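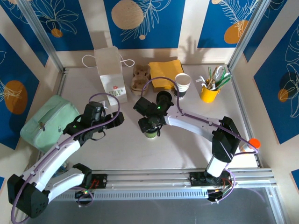

Els Koster wrote to us in March that she had taught her Flillstead pair to pack a takeout order before she had found the page in the manual on how to do it, and wanted to know if the page was really needed. It is, Els. Page 8, the stop button.

The Flillstead is a two-arm teaching station from Ukmont. Take hold of the hand controllers, do the job, and the arms on the rail do it with you, including the part where you hesitate over the paper bag. Every joint angle gets saved. So does the hesitation, so we included a trim tool.

Prefer to push the arms around in person? Press Guide and they go slack enough to lead by the wrist. Slower, and good for anyone who over-steers with the controllers (we have met you all).

Wrist view comes up on the operator's screen next to the table view. Use it for the last stretch of a reach, when the table view is mostly elbow.

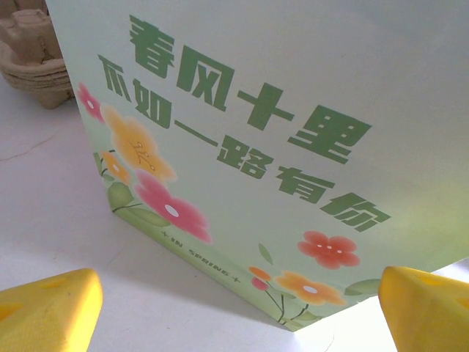 Ukmont Equipment List, p. 175

Gripper fingers are sold in pairs and pull off without tools. Paper boxes want a light squeeze: start at grip setting 11 and go up only if the box is winning.

In the crate: two arms, rail, two hand controllers, wrist cameras, Temba recording software, one printed manual (see Els, above).
Not in the crate: table, walls, patience.

Order code: Flillstead 914
Spare fingers and cables: ask for Afroza Jayasinghe at the parts desk, mornings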